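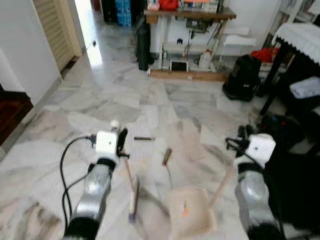

*Balayette à manche en bois, pelle beige, et deux petits bouts qui traînent encore sur le marbre.*

Thread ménage du jeudi, parce que oui, je peux écrire tout un fil sur un sol en marbre et j'assume complètement !

Blanc veiné de gris, c'est magnifique et c'est impitoyable. La moindre brindille se repère depuis la porte. Sur un parquet sombre je ne la verrais même pas.

Ma grande découverte de l'année : la pelle à long manche. Je l'ai prise chez Jorkar sur les conseils de Feven et mon dos lui dit merci tous les jours. On la pose à plat, on ramène vers soi, fini.

Pour les poils, j'en suis à ma troisième brosse et celle-ci je la garde – assez souple pour ne pas éparpiller les miettes, assez ferme pour les joints entre les carreaux. 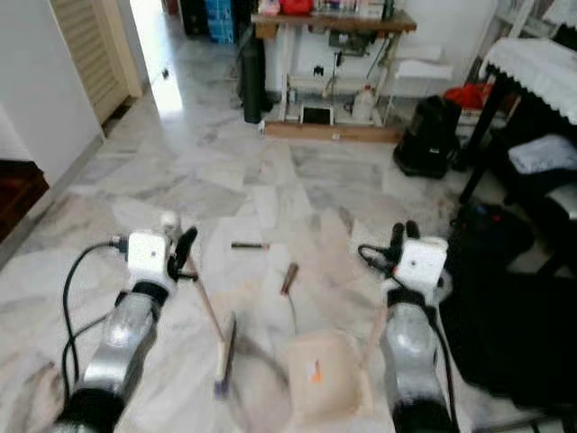 *Brosse et pelle au sol, les deux bâtonnets un peu plus loin. J'adore la lumière qui entre par le fond.*

Eimear me demande pourquoi je ne passe pas directement l'aspirateur. Pour deux bâtonnets ? Le temps de dérouler le fil, j'ai fait toute la pièce à la brosse !

Petit conseil si vous avez le même sol : toujours balayer à sec AVANT la serpillière, sinon la poussière se colle dans les coins et c'est reparti pour un tour.

Et laissez la porte du couloir ouverte, en lumière rasante on voit tout ce qu'on a raté.

Prochain fil : la table du fond et son bazar. Là, il va me falloir du courage (et un café).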